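Surkden planner drops thin objects from the scene

Etelka Oláh
Switched our grasp planner to Surkden in April and I love it! Replans are so quick now. One snag: tinted lenses come back as holes in the depth map, so the planner thinks it can route straight through them. Glasses over the box, today's setup:

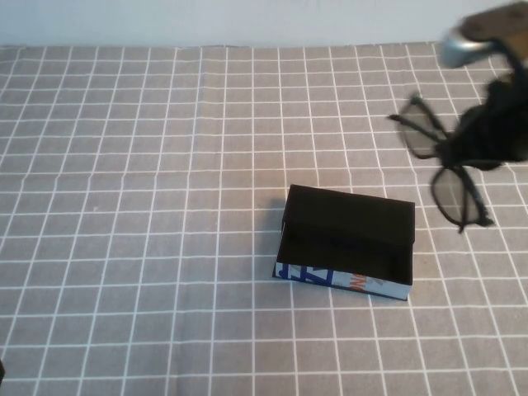
Chia-hao Chiu
Pad the held object by 5 mm and forget the depth map.

Etelka Oláh
Tried 2. Will try 5!

Josefina Painemal
Disagree, padding hides the bug. Fill the mask first.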